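Minutes, teleoperation data meeting, Stekell project
Wed 15 July, Cidville office and remote
Present: Jarlath Ó Néill (chair), Kyung-hwa Yeom (minutes), two from the Dostum controls group
Apologies: Stubbs integration team

1. Mug-to-bowl task, simulated kitchen

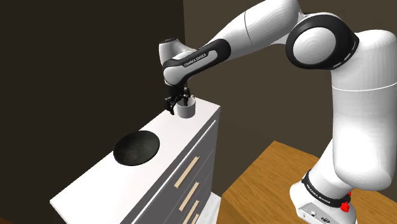
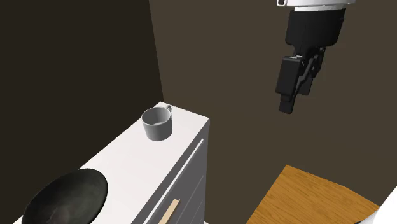
Mug and bowl on the cabinet top, both views. First view: gripper lowered at the mug, one fingertip inside the opening. Second view: gripper empty, clear of the mug.

KY reported on remote-control collection in simulation. The set stands at 700 demonstrations against a target of 3,000 by the end of September. Operators drive the arm with a handheld controller; hand guiding is reserved for the physical cell.

JÓN asked whether the rim grasp, one finger inside the mug and one outside, should be the only grasp taught. Dostum preferred a single grasp for the first training run. Handle grasps to be tagged and held back. Agreed.

KY noted that 114 demonstrations contain a pause of more than two seconds before the gripper closes. Operators say depth is hard to judge on the monitor when the arm comes in over the mug. Options discussed: a second view on the operator screen, or trimming pauses in post-processing. JÓN against trimming until the effect on the policy is known. Second view to be tried first.

2. Hand guiding, physical cell

Stubbs has sent comments in writing. The arm drifts when released in guiding mode, and the payload setting is suspected. Dostum will check the gripper mass entered in the controller. No recording in the cell until this is closed.

3. Storage

Current quota allows 4,000 episodes at full resolution. Sufficient for Stekell, not for the drawer task as well. Deferred.

Actions
KY: add second view to operator screen; tag handle grasps.
Dostum: payload check, report to Stubbs.
JÓN: quota request.

Item 3 to be carried over to the next meeting. Date to be set by email.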